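3.2 Hand-held gripper kit

The second kit under review is the Simell hand-held gripper, sold by Trokville as a set of parts for home or laboratory assembly. It costs 499 in its basic form, against 3,085 for the Whitlock unit described in Section 3.1. The operator carries the tool by a grip and works the fingers with a trigger, while a camera on the body records the fingertips and whatever lies between them. The recordings are later used to train a policy for an arm fitted with the same fingers.

We assembled 2 sets in March and used both for the table-top tasks in Section 4. Assembly follows the printed guide, apart from the trigger spring, which we fitted last. The fingertips are boxy plastic blocks, each with a rubbery pad on its inner face, and they are carried on arms with metal bushings.

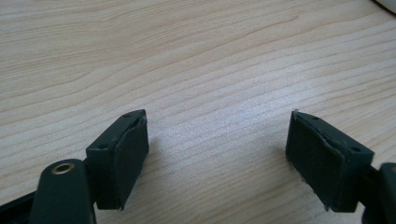 Figure 2. Simell fingertips, open, over a wooden surface. The pads are frayed and slightly lifted along their top edges.

Pad wear was the main fault we recorded against the kit. A lifted edge changes how a thin item sits between the fingers, and it also changes what the camera sees, so recordings made with old and new pads should be labelled separately. Trokville sells spare pads in packs of 10. Changing one means scraping off the old adhesive, and the supplied scraper is too wide for the job. We used a craft knife instead.

The arms gave no trouble. Play at the joints was checked before each session by closing the fingers on a steel gauge, and neither set needed adjustment.

The Wostari software supplied with the kit reads the opening width from the video. It worked without changes on our computers, but its export step drops the session name, which had to be typed in again by hand. We reported this to the supplier and were told that a later release would correct it. All results in Section 4 were obtained with the version current on 29 April 2024.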